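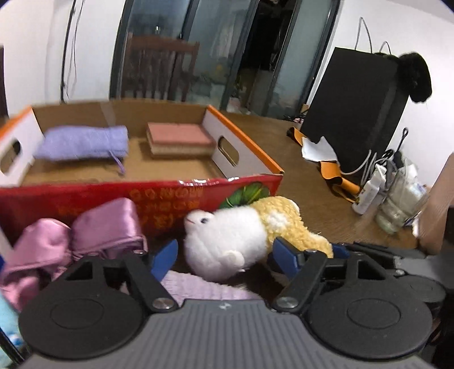
Figura 2. Caja abierta con asas troqueladas en los paneles extremos; dentro, una toalla enrollada y una esponja rectangular. Delante, peluche, tejido satinado rosa y paño de punto.

Tema 10. Embalaje de artículos blandos y mixtos
Apuntes de clase. Profesora: Nathalie Verbeke

1. Definiciones

Se considera artículo blando todo objeto cuya forma cambia de modo apreciable bajo su propio peso o bajo una presión manual moderada: toallas, paños, peluches, esponjas, prendas de punto. El volumen nominal de un artículo blando carece de utilidad si no se indica el estado en que se midió (extendido, plegado, enrollado o comprimido).

Lote mixto: conjunto que reúne artículos blandos y al menos un artículo rígido o semirrígido. Una caja impresa de cartoncillo cuenta como semirrígida aunque viaje vacía.

2. Plegado y enrollado

El enrollado da una pieza aproximadamente cilíndrica y evita la arruga marcada, a costa de dejar huecos entre el rollo y las paredes. El plegado plano aprovecha mejor el fondo, pero concentra la presión en las aristas. Criterio de clase:

Toalla de rizo: enrollada, con el borde libre hacia abajo.
Satén y tejidos lisos: doblez amplio, sin planchar con la mano. Una vuelta apretada deja marca.
Punto: plegado plano. No se cuelga ni se ata.
Peluche: sin comprimir. Va en la capa superior.
Esponja: de plano, apoyada en su cara mayor.

Los cordones que cuelgan de una pieza enrollada se recogen antes de cerrar. En la figura 2 se aprecia un cordón fino de color morado que pende de la toalla; en esa posición puede quedar atrapado entre solapas.

3. Orden de carga

Primero los artículos con cara plana, después los rollos, al final las piezas de forma irregular. En un lote mixto la caja semirrígida se coloca contra una pared y nunca sobre un peluche. Las asas troqueladas deben quedar accesibles por dentro: un textil pegado al óvalo asoma al levantar la caja y se ensucia. Se deja libre el espacio de una mano detrás de cada asa.

Para el cálculo del relleno:

h = (V caja − V lote) / V caja

donde V lote se mide con los artículos ya enrollados o plegados. Si h es negativo, se cambia de caja. No se corrige por compresión.

4. Superficie de trabajo

La mesa se divide en zona de espera, zona de caja y zona de retirada. Cables, regletas y bolsas abiertas pertenecen a la tercera y no cuentan como parte del lote. El papel arrugado puede reutilizarse como relleno siempre que no destiña.

5. Ejercicio para entregar en junio

Se parte del pedido 1043 del caso Mestov, compuesto por una toalla, una esponja, un paño de punto y un peluche. Volumen de la caja: 81 litros. Se pide:

a) Medir cada artículo en dos estados y tabular los resultados.
b) Calcular h y justificar la caja elegida.
c) Dibujar la planta de cada capa con la posición de las asas.

Entrega por parejas. El grupo de Noonan y Brennan usa la tabla de Skorkau; los demás, la de Dasbridge. Las medidas se anotan en centímetros, con un decimal.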